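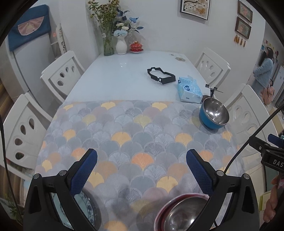 Chapter 9
Setting and Clearing the Table

Most books on housekeeping open this subject with a plan of a formal dinner, every fork in its place. I doubt that many readers of this one will ever lay such a table. The plan has been copied from manual to manual, and one often quoted version is said to go back to 1779, though I have yet to meet anyone who has seen the original.

The household table is a harder case. It is used for meals, post, homework and mending, and things stay on it between times: tissues, a vase, a telephone stand. Advice to "clear everything first" sounds sensible and is mostly ignored. Felista Gachanja, who taught this course at Drirmont before me, asked her students to keep a diary of their own tables through December. Few of them cleared the whole surface even once. They pushed things to the far end and ate at the near one.

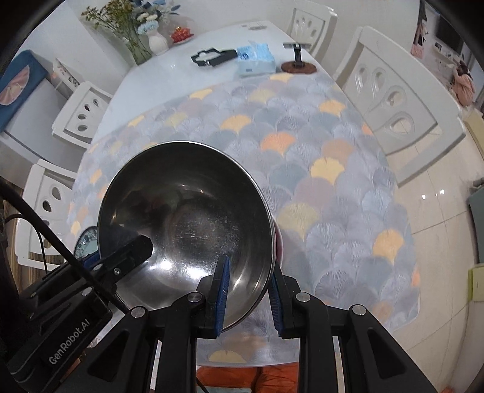 A half-length cloth suits this habit better than a full one, whatever the older manuals say. It marks out the part used for eating and leaves the rest alone. Whether it also protects the table is another matter. Cloth lets water through, and a hot dish can mark the top beneath it.

Similar claims are made for steel bowls. They are sold as lasting for ever and needing no care. They do last, but they scratch, and a scratched bowl is still a perfectly good bowl. Polishes that promise otherwise should be tried on one small patch before you pay for a second tin.

We begin with the cloth, then take bowls and small dishes, and leave the question of who clears up to Chapter 10.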